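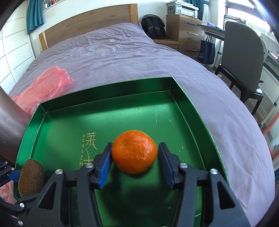 졸탄도 아니고 졸트. 헝가리 이름은 아직도 헷갈린다. 졸트 비더(Zsolt Vida) 교수님이 스티르누라 상을 받는다는 메일이 왔을 때 나는 콜레트 병동 구석에서 식은 커피를 마시고 있었다. 뇌파 기록 292건을 정리하던 밤이었는데, 아니 글쎄, 제목에 내 이름도 있는 거다!

"선생님, 이거 잘못 온 거 아니에요?"

전화했더니 교수님은 한참 웃기만 하셨다. (새벽 두 시였다. 왜 안 주무시는지는 나도 모른다.)

"수상 연설은 자네가 해. 난 9월엔 트리르케바리에 가야 하거든."

트리르케바리라니, 기차를 두 번 갈아타야 나오는 호숫가 요양원 아닌가. 거기 환자가 거의 80명인데 신경과 의사는 교수님 하나뿐이다. 상금도 전부 그쪽으로 보내신단다. 나는 뭐라 대꾸도 못 하고 네, 네만 하다가 끊었다. 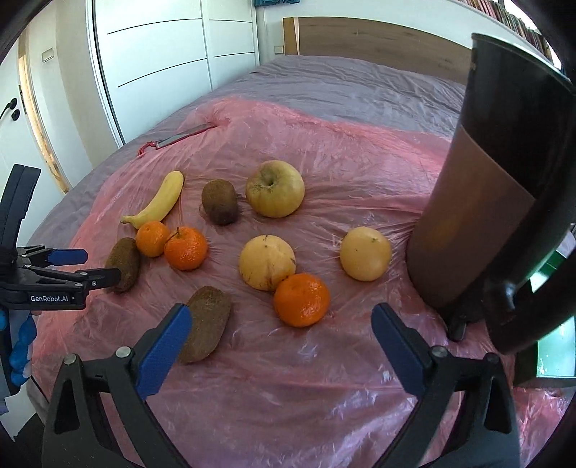

바나나, 키위, 사과, 귤.

그날부터 연설문을 썼다. 첫 줄은 '존경하는 여러분'이었다가 '안녕하세요'가 됐다가, 결국 교수님이 첫 회진 때 내게 하신 말로 바뀌었다. "루멕스 씨 손부터 잡아 드려." 루멕스는 사람이 아니라 병실 이름이었는데, 나는 그것도 모르고 복도에서 루멕스 씨를 목 놓아 불렀더랬다. 그 얘기까지 넣을까 말까 고민하는데 또 메일이 왔다. 연설은 짧게 하고, 내 험담은 꼭 넣게.

공유 14 · 댓글 3
이 사이트는 쿠키를 사용합니다. 계속 이용하시면 쿠키 사용에 동의하는 것으로 간주됩니다.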